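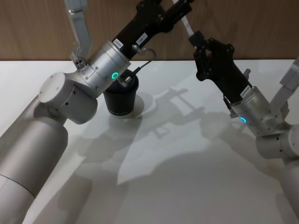
Page last changed: November, 11:42

Search news
Enter keyword
Go

Dander adds matt black cup to Matley tableware range

Issued by the Dander press office

Dander has added a black cup to its Matley range of tableware for canteens, meeting rooms and shared kitchens. The cup is cylindrical with a slight taper and has a matt finish. A single line of small, light lettering is printed around the lower half. It is available to trade buyers from this month.

The Matley cup replaces the straight-sided model supplied under the same name. The taper has been introduced to allow stacking. Cups may be stored in stacks of up to 5, base down, on a flat shelf. Taller stacks are not recommended on trolleys or in moving vehicles.

The position of the lettering was settled after a trial at the Kondura office building, where 711 cups were in daily use on two canteen floors. Lettering near the rim wore faster than lettering lower on the body, and the lower position was adopted for production. Over the trial period the site recorded 3,161 wash cycles across its machines. Cups returned for inspection were checked for loss of print, marking of the outer surface and damage to the rim.

The matt surface shows fingerprints less readily than the gloss finish offered on earlier models. It should be cleaned with a soft cloth or in a standard dishwasher programme. Abrasive pads and powders will polish the finish unevenly and are excluded from the terms of the guarantee. Light marks left by metal cutlery can usually be removed with a damp cloth and a mild cleaning paste.

The cup is intended for use on plain work surfaces and has been matched for colour with the existing Matley tray and side plate. Buyers who hold stock of the previous cup may continue to order lids for it until supplies run out. The lids do not fit the new model. A replacement lid is in preparation and will be announced separately.

Distribution is handled by Amrani, which holds stock for all Matley items. Orders placed before 3 p.m. are sent out on the next working day. Almost 11 weeks should be allowed for orders with the buyer's own lettering, counted from approval of the artwork. Artwork must be supplied as a single line in one colour.

Trade samples can be requested through the Amrani order desk. Existing account holders should quote their account number.

Contact the press office | Copyright Dander | Back to top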